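Keeping White Socks White

White cotton socks go gray for two reasons: body oil that never fully washes out, and dye picked up from other clothes. Both can be slowed down with ordinary supplies.

Turn the socks inside out before washing. Most of the soil is on the inside, and the lint ends up there too.
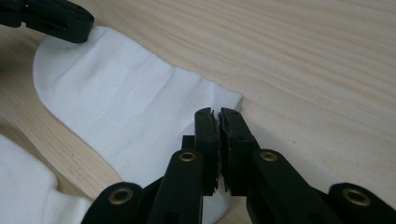 White sock laid flat on the table.

For socks that are already dingy, soak them first. Fill a basin with hot tap water, add a scoop of oxygen bleach, and leave them in overnight. Check the label on wool blends – hot water will shrink them. Skip chlorine bleach on anything with spandex in the cuff. It turns the elastic yellow and brittle.

Wash with other whites only, and don't pack the drum. I stop at 16 pairs in our machine, an old Kasten top loader. Fabric softener leaves a coating that holds dirt, so I quit using it. Half a cup of white vinegar in the rinse does the job. 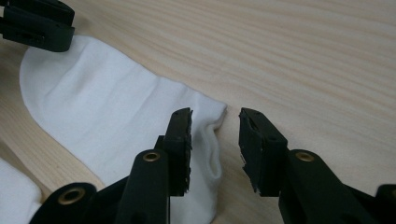
Check the folds for leftover stains.

Line drying in the sun helps with whiteness. If you use a dryer, take the socks out while the cuffs are still slightly damp and pull them into shape by hand.
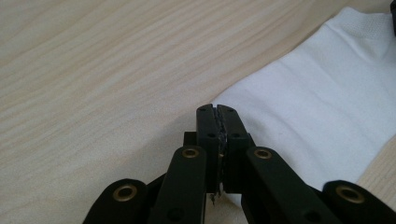
Pair them the same day. Fold one over the other at the ankle – balling them up stretches the top band. Singles go in a small bag on the closet door until September, when I clear out the drawers. Whatever is left in the bag gets used for dusting blinds or wiping down the bike.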